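Water and Tiles: What Happens Around the Kitchen Sink
Isora Young Readers' Guides to the Home, Guide 13

Every home needs a place where water can be used safely indoors. In most homes, one such place is the kitchen sink. This guide explains the parts of a sink area, what each part does, and how to help keep it clean.

Why does a kitchen need a splash wall?

When water hits a plate or a spoon, it bounces in every direction. Some of it lands on the wall. Bare plaster soaks up water, and after a time it can become soft and stained. For this reason, builders often cover the wall behind a sink with tiles.
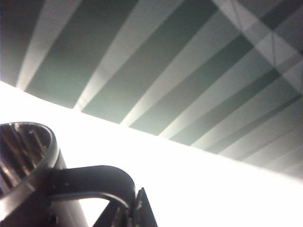
A tile is a thin, flat piece of hard material, often baked clay. Many wall tiles have a shiny coat called a glaze. The glaze is like a layer of glass, and water cannot pass through it. Tiles may be laid on their sides, like bricks, or stood upright in tall rows. The lines between them are filled with a paste called grout, which sets hard.

What does the tap do?

Water reaches the tap through pipes, and it is pushed along by pressure. Inside the tap is a valve, a kind of small gate. When the gate is closed, the water waits behind it. When you move the lever, the gate opens and the water runs out of the spout. Many taps have only one lever. Lifting it lets out more water, and turning it mixes the hot with the cold.
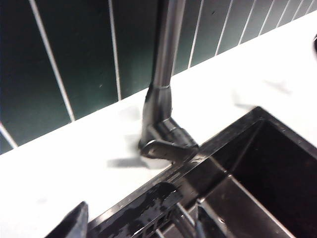

A tall spout leaves room underneath for a large pan. The base of the tap must be fixed firmly to the worktop, and a seal beneath it stops water from creeping into the cupboard below.

Where does the water go?

The bowl of a sink slopes very slightly towards the plughole. Under the plughole is a bent pipe called a trap. A little water always stays in the bend and keeps bad smells from coming back up. 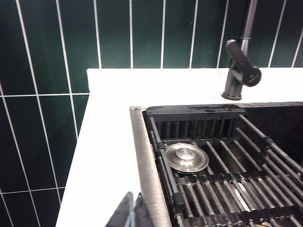
A kitchen sink with green wall tiles, a white worktop and a black tap.

How can you help?

Ask an adult before you begin, and turn the hot tap on only with their permission.

Wipe the worktop with a damp cloth, then dry it with a clean one.
Dry the tap and its base. Drops left to dry can leave pale marks called limescale.
Scrape food into the bin, not down the plughole.
Wash your hands when you have finished.

Words to remember

Glaze: the shiny coat on a tile.
Grout: the hard filling between tiles.
Valve: the part that opens and closes to control water.
Trap: the bent pipe beneath a sink.

Next in this series: Guide 14, The Kitchen Cupboard.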